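Simulated Manipulation Studio
Handout 4: Viewpoints, reach and the approach phase

Read this handout before the lab session and bring your group's project log. It assumes you have finished Handout 3 (joint limits and home poses) and that the Langat simulator runs on your machine or on your lab account. Groups still having trouble with the installation should use the lab build and leave their own laptops for later.

4.1 Where the project stands

Each group is writing a controller that takes a seven-joint arm from its home pose to a pre-grasp pose above a tabletop object, closes the gripper and lifts. The working scene is the timber table scene in the Drasus set. Object positions are randomised at every reset, so a controller that replays stored joint angles will fail as soon as the seed changes.

Two rendered views are supplied to the controller. The outer view shows the arm against the furniture and the objects. The wrist view looks past the fingers. Neither is sufficient on its own for the full task, and the report must state which one is used in each phase.
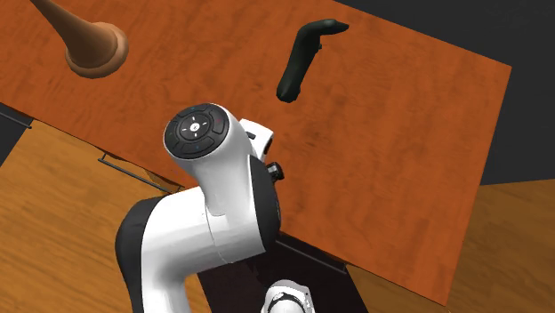 Notes prepared by Atieno Lukumay
Lab exercises by Bakari Rugemalira
Revised March 3, 2021

4.2 The outer view

The table edge runs diagonally in this view. Do not assume that image rows correspond to a table axis. Several groups did so in the December offering and obtained a controller that drifted sideways as it moved forward. Use the extrinsic matrix in the scene file to convert from pixels to the world frame, and check the result against the table plane before sending any motion command.

The second matter is occlusion. The arm's own links cover a good part of the image, and a target close to the base can disappear behind them. The dark, bent handle shape lies clear of the upper link here, with open tabletop between it and the control pad. Its long axis changes direction partway along, so a bounding box centre may fall off the object altogether. Groups using the Prenis segmentation module should compute the grasp point from the mask and fit the jaw direction to one section of the shape only.

Colour thresholding is permitted as a first attempt. Note that the tabletop and the lighter surfaces below it are both wood-grained and have similar hues. A threshold tuned on the tabletop will often leak into the lower surfaces, and the tan wooden object at the upper left is likely to be caught as well. A depth mask removes most of this error.

4.3 Approach phase

Divide the approach into a transfer move and a descent. The transfer ends 40 mm above the grasp point with the jaws fully open. The descent is a straight line in Cartesian space, limited to 5 mm per control step. Hand over from the outer view to the wrist view at the end of the transfer – not during it.
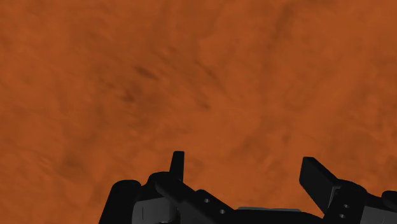

Feature matching on wood grain is unreliable at short range. The texture is stretched and filtered by the renderer, and the detector tends to lock onto dark streaks that have no useful corners. Where fewer than the minimum number of matches is returned, hold the last valid pose estimate and continue on joint encoders. Do not reset the estimator in the middle of a descent.

The fingers and linkage must also be masked out before matching. They are fixed relative to the wrist camera apart from the jaw motion, and any feature found on them will report zero displacement. Generate one mask with the jaws open and one with them closed, then interpolate. The Flelier toolbox has a function for this, although its default margin is too small at the finger tips.

4.4 Lab exercises

1. Load the table scene with seed 222. Log the joint angles at home and at the end of the transfer move.

2. Project the four tabletop corners into the outer view. Report which of them fall outside the image.

3. Run the transfer move from home with the gripper mask switched off, then with it switched on. Plot the estimated wrist displacement for both runs on the same axes.

4. Run the full approach for 3,000 control steps or until contact, whichever is first. Record the final position error in millimetres and label each axis with its unit.

Exercise 4 takes nearly the whole session on the lab machines. Start it early and write up the first two exercises while it runs.

4.5 Submission

One report per group, PDF, with code attached as a single archive. State the simulator version and the seed for every figure. Plots without units will be returned unmarked. Failed runs should be included with the joint log, and a failed run that is properly analysed can earn full marks for the exercise.

Handout 5 covers jaw closure, contact thresholds and slip.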